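Home News Workshops Events Classifieds Contact
Search this site Enter keywords Go

Braltden workshop builders teach a gripper to tidy up

Members of the Kumby shared workshop in Braltden have spent the winter on a project close to the heart of anyone who has ever swept up after a Saturday's worth of building: a hand-held gripper that can pick up the light, floppy trash that ends up all over the benches.

Leobardo Villaseñor started it at his kitchen table in Skidasley and moved it to the workshop once the printed parts took over the house (his family, he says, was very patient about it). He is on version 6 of the fingers now, and the whole thing has cost him 80 dollars so far, not counting the coffee.

"A block of wood is easy, you close on it and you're done," Villaseñor said. "Plastic wrap just folds up and goes wherever it likes, so I've been grabbing a lot of plastic wrap."

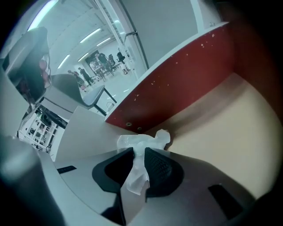
The plan is to keep the hand-held version going until the grip feels dependable, then bolt the same fingers onto a small arm the group has been calling Quintero. That part still needs a stronger base and a good deal of wiring, and Villaseñor would love some company on both, especially from anyone who is handy with a soldering iron and doesn't mind a bit of trial and error.

Build nights run through the end of February, starting at 8 p.m., and there is room for 2 more people at the bench. Beginners are very welcome, and so are leftover bags and packing scraps of any kind, the more crinkled the better!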